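4. Equipment plan and budget

Our sorting station has to move small boxed goods between trays and bins for the Postbridge packing trial. We priced two options in August: a pair of new arms from Zukmont, or used arms refurbished by Josero. The used pair left enough money for a spare gripper and a second set of cables, so we chose Josero.

Bins and trays were the cheapest line. We set aside $200 for them and another $200 for cables and connectors. Delivery from Venter was $49 and took 6 days. We had left delivery out of the first draft — a mistake we fixed before submitting.

Parallel grippers suit boxes with flat sides. The gap between the fingers limits what we can pick up, so we measured the packaging before ordering.
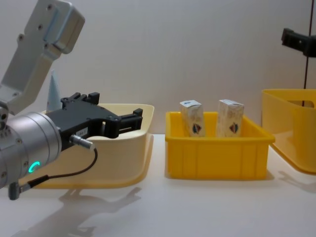 5. Still to buy

Replacement fingers are the main item. We also want non-slip mats to go under the bins, if the department approves the extra cost.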